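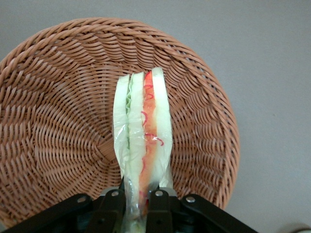
A three-slice sandwich and a round wicker basket, from the lunch-packing table at the Sallumska open day.

I had been meaning to go to the Sallumska open day for years, ever since a neighbour came home from one with a bread bin under her arm and talked about nothing else until Christmas. This October I finally wrote it on the kitchen calendar in pen, and on Sunday morning we set off with a flask and far too many coats, my sister driving and me in charge of the directions, which went about as well as it usually does.

Sallumska, for anyone who hasn't come across it, is an old seed warehouse by the canal that is now let out to small makers and suppliers of things for the kitchen and the table. For most of the year you can't just wander in. On open day they roll up the big doors, put the kettle on and let you poke about to your heart's content. Parking is in the field behind (wear boots, we didn't) and entry is £3, which you get back if you buy anything at all. There was a number painted over the side door, 991, left from the seed days, and you are told to go in under that and turn left for the tea.

We started with Benjelloun, who take up most of the ground floor with baskets. I could have stayed there until closing. They had log baskets, bread baskets, shallow trays for fruit and a great tall thing with a lid that my sister wanted for wrapping paper and then decided against, and then went back to look at again, twice. A very patient young man was showing people how a round base is started from the middle, with the spokes fanning out and the weaving going round and round them. He let me have a go. My first few rows looked quite respectable and then I lost count of over and under, and he quietly undid it all while I was admiring somebody else's. I did come away understanding why a good basket costs what it does!

Upstairs was Zestell, who do tablecloths and tea towels, and next to them Pisix, with lunch tins and flasks and those small folding forks that I always buy and always lose. I bought another two.

The part I enjoyed most, though, was the picnic-packing session in the long room at the back, where the light grey tables are. It was run by Arturo Vitale, who used to do the packed lunches for walking holidays and must have made more sandwiches than anyone I have ever met. You might think there isn't an hour's worth to say about putting a sandwich in a basket, and I rather thought so myself when I sat down, but he had the whole room listening.

He is a great believer in the three-slice sandwich. Two fillings, kept apart by a slice in the middle, so that the crisp things stay with the crisp things and the soft, damp things can't get at them. Soft white bread is fine, he says, whatever your daughter-in-law tells you, so long as you butter right up to the edges. Lettuce goes in whole leaves and must be properly dried in a cloth first. If you are using tomato, slice it, salt it, leave it on kitchen paper while you get on with the rest, and only then let it near the bread.

Then there was the business of standing them up. I have always laid mine flat, one on top of another, and then wondered why the bottom one comes out like a doormat. Arturo stands his on end with the cut side upwards, side by side and fairly snug, so that you can see what everybody has got without unwrapping half the basket on the grass. My sister asked about egg, and was told that egg goes in its own tin and gets eaten first. A lady behind us asked about beetroot, and he simply shook his head.

He also had views on the basket itself. A round one with a low side is best for laying out on the rug and passing about, and a square one with a lid is best for carrying, and if you can only have one you should think about how far you walk. Line it with a cloth that hangs well over the rim, then fold the ends in over the food. Drinks travel separately. I wrote all this down on the back of the leaflet and have already lost the leaflet, so I am putting it here while I still remember it.

We had our own lunch afterwards on the bench by the lock — leek and potato soup from the tea counter, and a cheese scone each — with a heron on the far bank taking no notice of us at all. It was mild enough to sit for a good half hour, and we watched a narrowboat take its time coming through.

I should say that the stairs are steep and the lift wasn't working when we were there, so if that matters to you, ring beforehand. The toilets are across the yard. Dogs are allowed downstairs only, and we met several very nice ones. If you would rather not drive, the 151 bus stops at the end of the lane, though on Sundays you will want to check the last one back.

In the end I bought a shallow round basket from Benjelloun, the folding forks and a blue striped tea towel, and got my entry money back. My sister bought the tall one with the lid. It came home on the back seat with a seat belt round it.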